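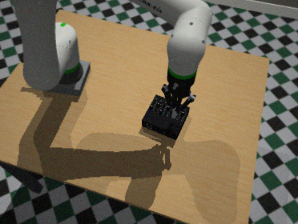
M. Araya

Figure 1. Rendered room with a checkered floor of small tiles in black, dark green and pale gray-white, and a light wooden table set at an angle.

3. Floor pattern and furniture edges

Checkered floors are common in older public buildings in the Wornuneck district, mostly in entrance halls and dining rooms. Owners like to keep them when a building is renovated. The question in this section is whether such a floor makes it harder for older visitors to judge where a piece of furniture ends.

Two properties of the floor were recorded at each site: the size of the tiles and the difference in lightness between neighboring tiles. Tables were recorded by the color of the top and the color of the front edge. A table top in a warm tone stands apart from black, green and gray tiles by hue as well as by lightness (Figure 1). A darker front edge adds a line along the near side, although it may be lost where it meets a dark tile.

The survey covered 81 visitors over the age of 65 at the Sikar reading room and the Ostero dining hall. Each visitor walked to a table, set down a cup and then rated how easy it was to see the edge on a scale from 1 to 5. Lighting at table height was held at 500 lux at both sites. Visitors who normally wore glasses kept them on.

Gray tables received the lowest ratings on the checkered floors. On plain floors the same tables were rated close to the wooden ones. Tile size had a smaller effect than table color, and the two sites did not differ much in this respect. Ratings given in October, when low sun came through the windows in the afternoon, were more spread out and are treated separately in Section 5.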